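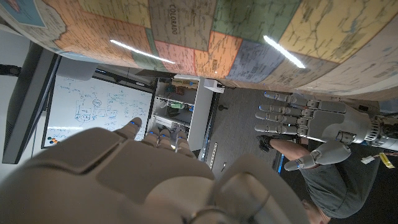
A wrist-mounted camera reports what it sees in its own coordinates, and a planner needs those observations in the coordinates of the robot's base. The conversion is a chain of transforms, one for each joint. When the wrist rolls, the picture rolls with it: the word COLORADO runs sideways on the map, and the map hangs where a ceiling would be expected. Software that assumes a fixed 'up' will fail on such input.

This chapter deals with the chain and with its errors. Section 2 covers calibration – the Feltthorpe procedure, which uses 50 poses per arm – and Section 3 covers time stamps.

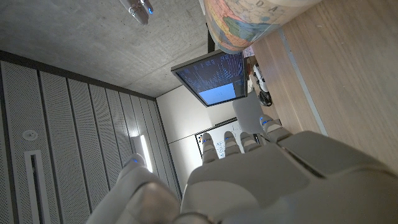
A joint angle and a camera reading must refer to the same moment before they are combined. If the angle is older, the transform is correct for a pose the arm has already left. The usual remedy is to keep a short buffer of joint states and interpolate between the two nearest entries.

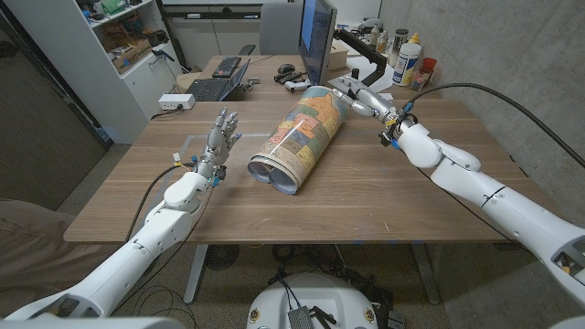
Ginette Campbell objects that interpolation only hides the fault, and that the clocks should be aligned first. Her objection is taken up in Exercise 4. Until then the clocks are assumed to agree, and the buffer holds 158 entries.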